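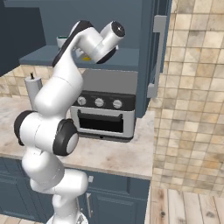

Does the crank handle fall out all the time like the one on my old one did? I got asked this by email at 10 at night, and I answered right away, which tells you how much I like talking about pasta rollers. No, it doesn't! The handle on the Jonetti clicks into place with a quarter turn and stays there until you want it out. My first pasta roller (a wedding gift, well loved, now in a box in the garage) dropped its handle on my foot so many times I started wearing shoes to make dinner.

Jonetti Hand-Crank Pasta Roller
$242, in stock
Sold with: roller, crank handle, counter clamp, fettuccine cutter, cleaning brush

I carried three other rollers in the Planbridge shop before this one and I've dropped them all. Two were fine for a few months and then started squeaking, and the third left gray streaks in the dough even after I'd run a whole batch of scrap through it. I used the Jonetti at home from November right through the winter before I put it on the site, mostly for lasagna, plus one very long afternoon of ravioli that I won't be repeating without help.

The dial has eight settings. Setting 1 is the widest and that's where you start, folding the dough in thirds and running it through until it feels smooth and a little like suede. For fettuccine I stop at 6. Lasagna goes to 6 too, or 7 if I'm making a tall one with lots of layers. Setting 8 is thin enough to read a recipe card through, and I only use it for filled pasta. Dust the sheet with flour before the last pass or it will stick to itself and you'll say things.

The clamp opens wide enough for my counter at home, and that's a thick one with a lip. Please measure yours before ordering, though. If you have a drawer right under the spot where you want to work, the clamp screw needs room to hang down, so you may have to pull the drawer out and set it on a chair. (I do this every time. I've stopped putting the drawer back between batches.)

Cleaning: never, ever put it in water. No dishwasher, no quick rinse, no damp sponge inside the rollers. Let the leftover bits dry out overnight, then go at them with the brush and tip the crumbs into the sink. A wooden toothpick gets the stubborn ones out of the cutter. A drop of food-safe mineral oil at each end of the rollers twice a year keeps it turning easily.

What I don't love: the brush is kind of flimsy, and the box is so snug that I have never once gotten everything back in the way it came. Also it's heavy. That's great when you're cranking, less great when it lives on the top shelf.

Things people buy with it

Sayegh semolina, 26 oz bag. Coarser than what my grocery store carries, and the dough comes out with more bite. I mix it half and half with all-purpose.

Stosier folding drying rack, 10 arms. Holds a double batch of fettuccine if you don't crowd it. Folds flat and fits in the drawer with my rolling pins.

Spinach-shaped pasta stamps were on this list for a while and I'm out of them. I'm trying to get more!

Shipping and returns

Orders placed before noon go out the same day. The roller ships in its own box inside a second box, and the second one is usually a mess by the time it gets to you, so don't panic. If you don't like it, send it back unused within the month and I'll refund you. If you've already run dough through it I can't resell it, but write to me anyway and we'll figure something out. Replacement handles and clamps are on the Jonetti parts page, and the fettuccine cutter comes off if you'd like to swap in the spaghetti one, sold separately.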